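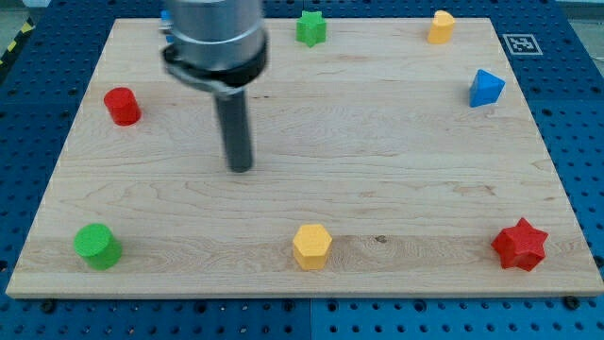
Block handling on the maple-coloured board, Provwood open day.

Workshop tips from the Provwood open day

Notes taken at the arm demonstration on October 16, 2023. Most of them apply to any small bench.

Board. Keep the middle clear and stand parts near the edges. The finger needs room to come straight down, and so does a hand with a screwdriver. Thodoris Lazaridis sets his drill press table out the same way.

Perforated top. Bolt work down through the holes in preference to clamping from the side. Vacuum the holes before fitting a bolt. Swarf under the head will tilt a board by more than you expect.

Marker. The square black-and-white marker lies flat on the pegboard, clear of the wood. Print yours matt. Gloss paper throws glare under strip lights and the camera loses the corners. Replace it when an edge lifts.

Tape. Yellow-and-black tape along the table edge sticks better if the edge is wiped with meths and left to dry. Press from one end. Overlap joins by 2 cm.

Parts. Flat-bottomed shapes are easiest to start with: cylinders, a hexagon. Stars need their points turned the same way each time. Pencil a faint outline on the wood and rub it out with a 500 grit pad afterwards.

Bit-na Ryu has the bolt list. Next demonstration in January, bench 26.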